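Section 3: Good habits for laying out a table in the simulator

By Viorica Pavlović
January

I wrote this part of the Cuseo guide after watching three new people in a row set up a scene, hit run, and then ask me why their results couldn't be compared with anyone else's. So these are the house rules. They're short, and I'd like you to follow them even when you're only messing around, as messing around has a way of ending up in somebody's report!

Before you start, open the Ekine scene browser and make sure the arm is parked in its home pose. If it isn't, load the home pose file first and then come back to step 1.

1. Load the blank table. Don't reuse a table from an old scene, even a tidy one. Old tables carry hidden settings (friction is the usual one) that you won't spot until much later.

2. Set the seed. We use 442 for anything shared across the team. For your own tests pick whatever you like, but write it in the scene notes.

3. Drop in your objects. Keep it to 8 types or fewer for a first run. I like a mix of flat things and fiddly things – books and slabs are easy on everyone, and glasses with open frames will show you very quickly how good your collision shapes are.

4. Let everything settle before you touch the arm. I give it 1,000 simulation steps. If something is still sliding or jittering after that, delete it and place it again.

CAUTION: Never save a scene while two objects overlap. The solver will push them apart the next time it loads, sometimes clear off the table, and your starting layout is gone.

5. Check the reach. Drag the gripper by hand to the far corner and back, and watch the elbow as well as the fingers. Most of the bumps I see come from a link brushing something tall while everybody is staring at the gripper.

6. Turn on the speed limit. Yes, in simulation too. Programs get copied from here to the real cell at Bastusano, and I don't want a fast one sneaking across with them.

7. Save with your initials and the seed in the name, then lock the file.

Note: If you need to change a locked scene, make a copy and bump the version. Please don't unlock it "just for a minute." I've done that myself, and it cost me an afternoon of reruns.

Note: Shadows and wall shading are only there to help you judge depth. You can turn them off on a slow laptop and the physics stays the same. Turn them back on before you export a view for a review, though – small items on a white table are awfully hard to read without them.

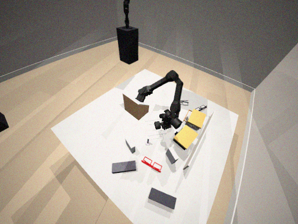
Figure 3. The arm over a white table with book-like blocks, slabs and glasses set out.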